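# Open Day at the Bastos Cork Works

April 25, 2021

I have wanted to get inside the Bastos works ever since we moved to Redstead, and this spring they finally opened the doors again. I went in knowing that cork comes from a tree and came out with a notebook full of scribbles, a bag of offcuts and a strong wish to go straight back in! 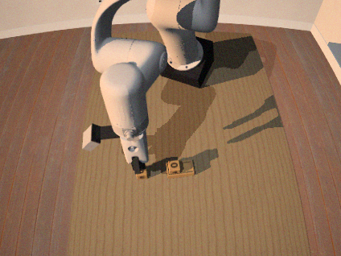
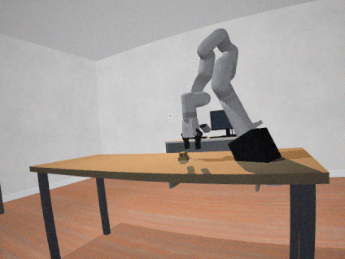
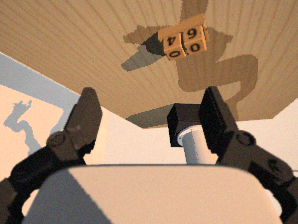
*Clevmont Review, No. 9, page 6*

The tour starts in the yard, and the yard is wonderful. The bark arrives from Portugal in curved slabs, stacked outdoors on pallets and left to sit through the weather for months before anyone does a thing to it. I had pictured something smooth and honey colored. The outside of a slab is gray and craggy like an old stone wall, and then you turn it over and the inner side is pale and warm and you want to run your hand along it (you are allowed to, I asked).

Our guide was Adalberto Brandão, who grew up in cork country and learned to strip a tree from his uncle. He had brought one of the old axes along, with a handle that tapers to a wedge. You cut with the blade, then turn the thing around and use the handle to pry the bark loose. If you cut too deep you hurt the layer underneath and the tree may never give good bark in that spot again. It then gets left alone for nine years. The year goes on the trunk in white paint, just the last digit, so everyone who walks by knows when it's due. The harvest begins in May in a warm year, and he told us the sound of a good slab coming away is like a sheet being torn, only slower.

Next comes the boiling shed. The slabs go down into tanks of plain hot water, packed in bundles, for an hour or so, and they come out flatter, softer and a good deal cleaner. The smell! Somebody behind me said wet forest, and I'd add strong tea and a bit of attic. My scarf still has it. The floor is slick in there, so wear real shoes if you go. The lady ahead of me was in sandals and had to wait by the door, though she did get a cup of coffee for it.

After boiling, the slabs rest again and then go to the sorting room, and this was my favorite part of the whole day. The sorters stand at long benches under north windows, pick up a piece, look at the edge, bend it a little, and toss it onto one pile or another before I'd even worked out which side was up. They're looking at the pores, mostly, and for a greenish tint that means there is still too much water in it. We all got to try a few. I put a very poor piece on the best pile with total confidence, and was corrected so kindly that I did it again a minute later.

The best grade is cut in strips and punched into wine stoppers, parallel to the way the tree grew. I'd never thought about that, but it makes sense once you see it: the pores run across the stopper, from side to side, and the wine can't creep out along them. The punching machine is an old Jundeck, painted green, loud as a train, and a good operator can get about 2,000 stoppers out of it in an hour. What's left of the strip looks like Swiss cheese.

None of that gets thrown out. The leftovers are ground up in the back building and pressed into blocks with heat, and the blocks get sliced for floor tile, bulletin boards, shoe soles and gaskets. Even the dust goes into the boiler. There's a wall of samples in the hallway, and I lost my group completely while I was poking at a black insulation board that smelled like a campfire.

The shop is one shelf and a cash box. I bought trivets and a slab of raw bark, which a neighbor tells me is exactly what her orchids would like to grow on, so I may have to go back for another one.

A few notes if you want to go. Entry is free, and they take up to 200 visitors over the day in small groups, so sign up at the gate as soon as you get there. The tour runs a bit over an hour with plenty of stairs. Parking is on the grass across the road. Bring cash for the shop, and ask to see the axe.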